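On keeping paper

8th January

The decorations came down on the same afternoon as the last of the cake went, and I was left with that flat, swept feeling the house always has once the tree has gone out to the garden to drop its needles on somebody else's time. So I did what I do every year at this point and started on the drawer.

I should explain the drawer. It's the deep one at the bottom of the dresser, the one that sticks, and it holds every leaflet, map, ticket stub and guide I've brought home from anywhere since we moved in thirteen years ago. I am a terrible one for leaflets. Put me in the hallway of a small museum with one of those racks by the door and I'll come out with a handful, including the ones for places sixty miles in the wrong direction that I've no intention of visiting. My mother was just the same, only she kept hers in shoeboxes, and when we cleared her flat I found a timetable for a ferry that had stopped running before I was born. I kept it, of course.

The plan was to get through the lot in an evening. I made a pot of tea, tipped everything out on the rug and promised myself three piles: keep, recycle and post to Drita. (Drita Petkov and I have been sending each other odd bits of printed paper since we shared a house as students, and she has never once asked me to stop.) An hour later the tea was cold, the keep pile was enormous and I'd read the whole of a walking guide to Gruvden, including the page about parking.

Gruvden was the June before last, and I don't think I ever wrote about it on here. It rained for most of the week. We stayed above the bakery, which sounds lovely and mostly was, apart from the ovens starting up at five every morning - though I did get used to it, and you can forgive a lot when there are warm rolls on the stairs. The guide cost us nothing and it was worth its weight in gold, because whoever wrote it clearly walked those paths every day of their life. "Turn left where the barn used to be," it says at one point. We stood in a wet field for ages trying to work out where a barn might have been, and then a woman with two spaniels came along and told us straight off.
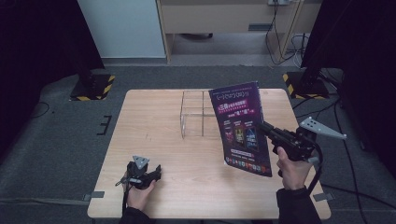

I can't imagine getting that from a phone. I do use mine for directions, I'm not a complete dinosaur, but it has never told me about a barn, and I've never found an old screen folded in a coat pocket with a coffee ring on it and a bus number written in the margin. The map from Uvine has all of that, plus a squashed something that I've decided is a blackberry. It also has our route marked in green felt pen, with a great wobbly detour where we argued about which bridge it meant.

Then there was the programme from the Janevski Players, 32 pages of it, and most of those adverts for carpet shops and a man who sharpens mowers. I don't remember much about the play. I remember the interval very well, though, as they'd run out of ice cream and handed round somebody's flapjacks instead, and I sat next to a retired headmistress who'd seen every production they'd ever put on and thought this was the second worst. I laughed so much I got the hiccups in act two! That went on the Drita pile and then, about ten minutes later, came off it again.

What did go in the recycling, in the end, was a carrier bag of takeaway menus and five copies of the same bus timetable for Drundwood. I've no idea why I had five. I kept one, as we might go back in the spring if the knees allow, and my husband says the buses will all have changed by then anyway. He's probably right, but I like the cover.

The drawer still sticks. If any of you have a good way of storing large folded maps without them going soft along the creases, do leave me a comment, as the Uvine one is nearly in four pieces and I'm frightened to open it again.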